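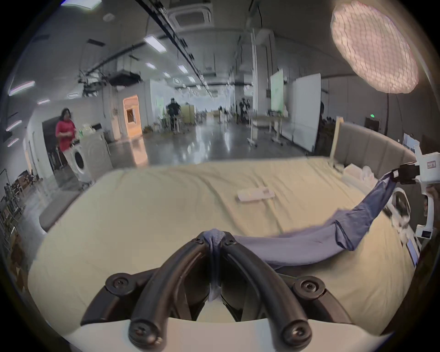 One long blue-gray garment, pulled out corner to corner on the cream-yellow sheet.

Ulum: laundry on a bed

README, last touched in February

Hi! I'm Arlindo Siqueira and I look after Ulum, a collection of short recordings of ordinary clothes being straightened, folded and stacked on a bed. If you downloaded the folder and went straight for the clips, fair enough, I do the same, but please read the part about trousers before you train anything on the labels.

What's in it

2492 clips, all of them laundry. Each clip covers one item, from the moment it's picked off the pile until it's put down in whatever shape it ended up. I kept the bad folds. My feeling is that a drawer full of perfect rectangles doesn't teach you much about laundry, and anyway the bad folds are most of what happens at my house.

The items fall into 15 categories, listed in categories.txt. The big ones are T-shirts (600 clips) and trousers (500 clips). The rest is shared out among towels, pillowcases, long-sleeved shirts, socks, kids' things and so on, pretty unevenly. There are a lot of towels, and I'm sorry to say very few dresses.

Why a bed

I went back and forth on this one! A table is easier on the back and you get a nice hard edge to line hems up against. But when I asked around, almost everyone I know folds on the bed, and a bed behaves differently. The sheet wrinkles when you drag a trouser leg across it, and then the wrinkle gets under the next thing. Small stuff sinks in and disappears. A folded stack on a mattress leans as soon as you put something heavy beside it. All of that is in the clips and I'd be sad to lose it.

The sheet in the picture is the pale yellow one, which I like because blue and gray clothes stand out on it so well. White socks, less so. If you're picking a subset for anything to do with outlines or edges, start with the dark clothes.

About the trousers

Long garments are where my labels are weakest. When something is bunched up at one corner and pulled tight at the other, a trouser leg and a sleeve look an awful lot alike, and from a single still I often can't tell which I'm looking at. The rule I settled on: if the whole garment opens up at any point in the clip, it gets its proper name. If it never does, it goes in as "long, unclear". Please don't fold that group into trousers just to get a rounder number (I did that in the first version and spent an evening undoing it).

"Stretched" in the notes column means the item is held at both ends and pulled out lengthwise. I used it for anything on the diagonal as well, which a couple of people have found confusing. It says nothing about whether the item got folded afterward.

Stuff lying around

I didn't clear the bed between items. You'll find plastic bags, flat white things that might be a folded cloth or might be packaging, and boxes up near the headboard. None of this is labeled. Only the item being handled gets a label, even when there's a perfectly good folded cloth sitting right next to it. There are people in the background too, going about their own business, and they aren't labeled either.

How the files are laid out

clips/ has one folder per category
notes.csv has one row per clip: category, main color, how it was held, how it ended up
categories.txt has the names and a line on each
drirley_terms.txt has the folding words we used, borrowed from an earlier laundry list called Drirley, with my additions at the bottom

Colors are whatever I'd call them out loud. Blue-gray is its own color because I got tired of deciding. Navy and black are mixed up in places, mostly in the evening clips.

Things I'd like to fix

Fitted sheets. There are a handful and every one is a disaster, so they're sitting in a separate folder until I work out what "done" even means for a fitted sheet. Socks are only labeled as singles, so you can't look up pairs. And the towel folder needs splitting by size, which Trarnutholm has offered to help with for the next round.

Collado is the sister set with the same clothes on hangers. The category names match, the color names mostly don't, so check before you merge them.

Using it

Go ahead and use it for research or teaching. Mention Ulum by name if you publish, and if you find a pillowcase filed under towels, send me the clip name and I'll move it.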